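4.2 Checking grasp state before a place move

The Vesgate planner reports a grasp as "held" when the finger gap stops closing. Treat that flag with suspicion. It says the fingers met something. It does not say what, or at what angle.

1. Load the two-arm tabletop profile and set both arms to HOLD.

2. Open the Iltwood perception panel and refresh the object list. Delete any entry with a confidence you wouldn't bet on. The default cutoff is generous.

3. Compare the estimated pose of the held object with the camera view. A can gripped at a tilt, silver end up, is often listed as upright over the tray, and the planner will believe it.

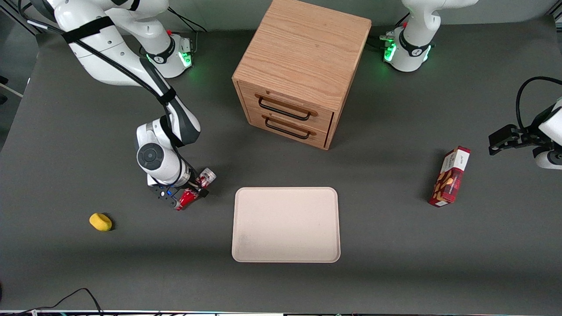

4. Type the tilt correction into the Grasp Offset field by hand. The Auto button fits a cylinder to whatever points it can find, fingers included. In our tests it was wrong by as much as 21 degrees.

5. Run Preview with the other arm included in the collision set. It is left out by default.

Caution: A green status light on an arm base is no evidence that the plan is safe. It does not know your plan exists.

Note: Release 3 is said to fix the preview delay. Gemma Haworth timed it at 195 ms on our bench, the same as release 2. Keep the speed limit on until you have measured your own.

6. Save the offset with the profile, then reload it and check that the value is still there.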